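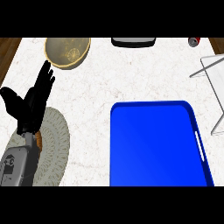
*White marble countertop with a round bowl.*

Oct 3, 2019

# Veltham Stone Sealer: one year on a marble kitchen

**By Edith Ospina**

Veltham sells one sealer for natural stone. It comes in a squat gray bottle with a child-proof cap, costs $21, and is meant for marble, limestone, travertine and granite. I have used it on the honed marble in my kitchen for a year, in three applications, and on a small marble table in the hall. I paid for all of it.

The marble was in when we bought the house. The previous owners left a folder of manuals in a drawer but nothing on the stone, so I had no idea what had been put on it or when. A drop of water left a dark spot within a few minutes. That's the usual test, and it means the stone is taking in whatever lands on it.

## What a sealer does

A penetrating sealer like this one soaks into the pores and slows down liquids. It gives you time to wipe up. It does not stop etching, the dull mark that lemon juice, vinegar or tomato leaves on marble. Etching is acid eating the surface, and a sealer that sits below the surface can't block it. The Veltham label says so in small print on the back. I would like it on the front. A lot of the angry comments I have read about stone sealers are really about etching.

If etch marks will bother you, marble is going to bother you, sealed or not.

## Putting it on

The instructions fit on the bottle. Clean the stone, let it dry overnight, wipe or brush the sealer on, wait 16 minutes, wipe off everything that is still wet, then do a second coat. Keep water off it for a day.

I cleaned first with Plito, a neutral stone cleaner, and let the counter dry for two nights. The sealer goes on thin, like water. A folded cotton cloth worked better for me than the foam brush I bought, which dripped at the sink cutout. Work in sections you can reach without leaning across the wet part. I did the run by the stove, then the sink side, then the end by the window.

Sixteen minutes is a strange number but it turned out to matter. On my first try I answered the phone and left one section for close to half an hour. The leftover sealer dried to a sticky haze that took most of an evening to get off. What worked was putting a little fresh sealer on the haze, letting it loosen, and rubbing hard with a dry towel. The company's website suggests the same thing, under a heading I didn't find until afterward.

The smell is mild solvent. With two windows open it was gone by morning. Wear gloves. It dries the skin badly, and the label only says "gloves advised."

## Stains

Over the year the kitchen side has had the normal things on it. My notes:

- **Coffee:** No marks, including one ring that sat overnight.
- **Olive oil:** Wiped up within an hour, nothing. A bottle that leaked while we were away for a weekend left a shadow the size of a coaster. A baking soda poultice took it out in two rounds.
- **Red wine:** No stain, but a faint dull ring where the glass stood. That's etching.
- **Turmeric:** A yellow smear near the stove faded over a few weeks. I can still find it if I look for it.
- **Beet juice:** Wiped right away, nothing.

The hall table gets mail, keys and the occasional vase. It looks the same as the day I sealed it.

## How long it lasts

The bottle claims "up to three years." I did not get that. By the fifth month water was darkening the stone next to the sink again, and I put on another two coats there. I did the sink side once more this September. The rest of the counter has held from the first application, and water still beads by the window.

I asked Dayana Mamani, who cuts and installs stone in our area and repaired a chipped corner for me last spring. She wasn't surprised. In her view any sealer wears off fastest around a sink, mostly from dish soap and scrubbing, and she tells customers to go by the water test and forget the number on the label. She uses Cieślak on most of her jobs. She had tried Veltham on a bathroom and thought it was fine for the money.

## Compared with the others

I put **Pelleo** on an offcut from the corner repair and Veltham on the other half of it. Pelleo costs $16 for a smaller bottle. It has almost no smell and wipes off more easily, and I'd choose it for a windowless bathroom. It darkened my stone slightly, though, and oil got through it sooner.

**Cieślak** I haven't used myself. It is sold in large cans through stone suppliers, and the one near me wanted $168. That makes sense for someone sealing floors or doing this for a living. For one kitchen you would be storing most of it.

## Cost and coverage

One bottle did my whole counter with two coats and left enough for the hall table. The later touch-ups used most of a second bottle. So far that is $42, plus cloths and gloves. The cap on the second bottle didn't close fully and I keep it standing in a jar.

## Verdict

**Good:** Works well against coffee, wine color and quick oil spills. Doesn't change the look of honed white marble. Fair price. Easy if you watch the clock.

**Bad:** Wears off early around the sink. Hazes if you leave it too long. The etching warning is too easy to miss, and the three-year claim is generous for a kitchen.

I'll buy it again when this bottle runs out. Polished marble may behave differently, and I haven't tried it on granite.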